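Open day at Pathirana, or how I came home wanting a dressing table

I only went because Piyumi Barua had a spare spot in her car. She'd seen the notice for the Pathirana open day on the board at the library back in May, and I'd said yes the way you say yes to things that are months off. Then it was suddenly that morning and she was out the front tooting the horn.

If you haven't been, Pathirana is the furniture and fit-out place out past the Gallbridge turnoff, in the long cream building with the roller doors. They do bedroom furniture mostly, a bit of kitchen, and once a year they let the public wander through. Gold coin entry, sausage sizzle in the car park (onions on the bottom, thank you), and a stamp on your hand in case you want to duck back to the car for a hat.

We started in the workshop, which smelled gorgeous. Sewwandi Jayawardena took our group round and she was a champion – loud enough to hear over the extraction fans, and happy to answer every one of the silly questions, most of which were mine. I asked how many drawer runners they go through and she pointed at a carton of 400 and said it wouldn't see out the fortnight. The paint line was closed off behind glass, fair enough, but there was a rack of sample doors in every shade of white you can think of. I'd have told you white was white. Piyumi, who has just redone her hallway, disagreed with me at length.

The bit I liked best out there was the carving bench. Wai-kit Fu was working on a run of leaves for a bedhead and let us handle the offcuts. He told us the trick with a petal is knowing when to leave it alone, then went straight back in and took another shaving off. I got to keep a little leaf with a split in it. It's on the windowsill over the sink now, next to the dead basil.

Then a cuppa. Urn tea, proper mugs, and a lemon slice that I went back for. Odair Magalhães from the office was doing the raffle and talked me into 4 tickets. The prize was a Larel bedside table with a soft-close drawer, and the winning ticket was 2917. Mine were nowhere near it. A lady in a lovely green cardigan won it and looked quite worried about getting it home in a hatchback.

After that you could go through to the room settings, and that's where I lost Piyumi for the better part of an hour. There was a study with one of those Brukon desks that goes up and down, a kids' room with a bunk I'd have killed for when I was eight, and a plain sort of guest room that I walked straight through. And then the dressing table.

I've never been a frilly person. My bedroom has a chest of drawers from my nan and a mirror leaning against the wall that I keep meaning to hang. But this one got me! It was creamy white, with roses carved along the upper part, and an oval mirror up the back in a scrolly white surround, with another big white rose at the base of it. Someone had popped a vase of pale pink flowers in front of the glass (fake, but nice fake), and a grey upholstered stool to go with it. All very grand, and I stood there like a kid at a lolly shop window. 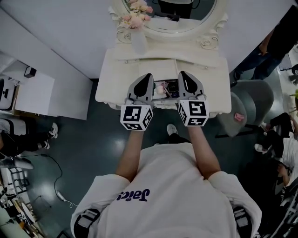
What I really liked was the drawer. Right at the front, where you'd want it, and a good spot for all the little bits of makeup that otherwise end up in a toiletries bag with a leaking lid. I've got a blush compact at home that has been rattling about in the bathroom cupboard for years, and I could picture it living a much better life. And the top has a slight lip along the front, so with any luck a runaway lipstick would think twice before going over. There's loads of flat space too, enough for a hairdryer and a cup of tea at once, which is my usual morning arrangement.

Songül Işık was looking after that end of the building, and she was very patient with me. She said people tend to fall for the mirror and forget to measure their wall, and then asked if I'd measured mine. I had not. She wrote the dimensions on the back of a brochure for me and told me to mark it out on the floor with masking tape before I did anything rash. There's a $200 deposit if you want one made, and the wait is longer than I'd hoped.

A few practical things if you're thinking of going next year. Get there before ten, the parking gets silly. The workshop floor is concrete, so wear decent shoes. The loos are round the side past the timber store and there's a step. Prams are fine in the room settings but not in the workshop.

Piyumi bought two door handles and a tin of wax. I've got masking tape on my bedroom carpet and the dog won't walk across it.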